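Herdale striped bedding set, double
Reviewed 1 April 2018

I don't trust bedding that is sold on its stripes. Stripes photograph well, they fill a catalogue page, and they take your mind off what the stuff feels like at two in the morning. So when the Herdale set replaced our old plain Söderlund cover in October, I expected to be sending it back.

The listing makes a fuss about a 400 thread count. I can't check that and neither can you. What I can say is that it felt stiff out of the packet, with a papery finish that took 3 washes to go. After that it was pleasant enough, though no softer than the Söderlund, which cost less.

It cost me 45 pounds, and for that I wanted better fastenings. The poppers along the bottom are small and mean, and one gave up before Christmas. Herdale sent a replacement popper in an envelope with no instructions. Thanks.

Ironing is a chore. Any crease running across a stripe shows from the doorway, so you either iron the lot or learn to live with it. Gunitz make a similar set in a crinkled cotton that gets round this, but it only comes in grey.

The colours are the part I got wrong. I had braced myself for something like a deckchair, and the mix is calmer than that.
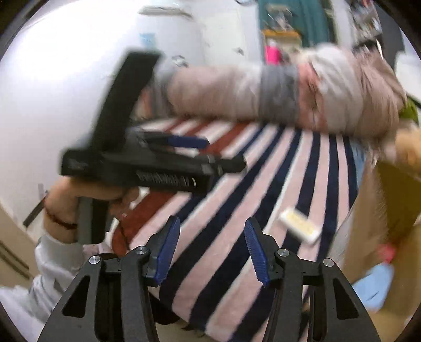
Most of it is dark navy and pale pink, with thin white lines between some of the stripes, and then the broad rust-red bands come in and stop it looking like a school tie. The navy hasn't gone chalky yet — my usual complaint with dark cottons — but I wash it at 30 and keep it off the radiator.

Would I buy it again? At full price, no. The Grullness set my sister's spare room has is plainer and better sewn. In a sale, perhaps, and I'd replace the poppers with buttons on the first evening.

3 out of 5.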